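Cingate Line-Marking Robot: Safe Working Guide and Site Kit

Print this page | E-mail this page

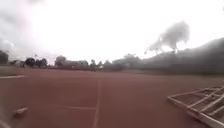
A remark we get from clubs all the time, and we will put it down the way it reached us by e-mail from Lasley: the robot is the easy part, and what they really wanted from us was a plain set of rules for who stands where, who may press start, and what has to be off the surface before it rolls. We took that to heart, and the Site Kit is our answer to it.

If you already own a Cingate marker, you know how much of a long afternoon it saves on a track or a hard court. A machine that drives itself across a big open surface does ask for some good habits from the people near it, though, and we would much rather help you get those habits going on the first day than hear from you after a scare. So please pour yourself a coffee and read this through before you order (it isn't that long, we promise!).

What comes in the Site Kit

2 wireless stop buttons with belt clips
4 folding warning signs, printed on both sides
A laminated start card and a wipe-off pen
A bound site log with room for 700 runs
A carry bag with a shoulder strap

The stop buttons are made for us by Riis and pair with every Cingate marker that has the round antenna on the back. Owners of the older Ninus model can use them too, but will need the adapter plug, so do mention it when you order and we will tuck one in the bag.

Our rules for safe running

One person is in charge of each run. We call that person the run lead, and the run lead carries a stop button from the moment the battery goes in until the moment it comes out. The second button goes to a helper at the far end of the work. Both buttons get tested at the start, with the machine creeping along at its slowest speed, and if either one fails to stop it, the run is over for the day. We know how tempting it is to carry on with the one that works. Please don't.

Walk the surface before you mark it. Walk the whole planned path, plus a good margin on either side, and look down as you go. Goals, barriers, hurdles, loose blocks and bits of broken edging should all be carried clear of the path and the turning areas. The bumper on the marker will stop it when it meets something solid, but low things and open frames are harder for it to notice, and the bumper was always meant as a last resort. If something is too heavy to shift, draw a keep-out box around it in the planner and leave room for the full turning circle.

Check the old lines against the plan. On a surface that already has markings, choose two points where lines meet and drive the robot to each of them with the paint turned off. If it stops where you expect both times, you are ready to go. If it is off at one and fine at the other, your plan is probably turned a little and should be lined up again.

Set out the signs where people actually come in, such as gates, gaps in the fence and that shortcut everyone uses from the parking lot. Anyone who wanders onto the marked area means a pause, even if they are only cutting across a corner, and the run lead is the only one who may start it again.

Weather and light deserve a word as well. Bright haze can make fresh white paint and a white machine hard to pick out from a distance, so on those days we ask the helper to stand closer in. Please don't run after dusk, whatever the lights are like at your place.

Write it down when you finish. The log has a line for the run lead, the button test, the surface walk and anything odd that came up, and a run with nothing odd still gets a line. Some owners tell us the log is the part they grumbled over most and now turn to first when a new helper joins.

Please note that your local safety rules and your insurer's terms come before anything on this page, so have a look at those too and follow whichever is stricter.

Ordering

The Site Kit ships with every new marker from February on, and can be ordered by itself for machines you already have. Spare buttons, signs and log books are sold one at a time. If you're unsure which antenna you've got, send us a picture of the back of the machine and we'll gladly sort it out with you.

2 comments | Share this page

Contact Cingate | Copyright Cingate, all rights reserved | Back to top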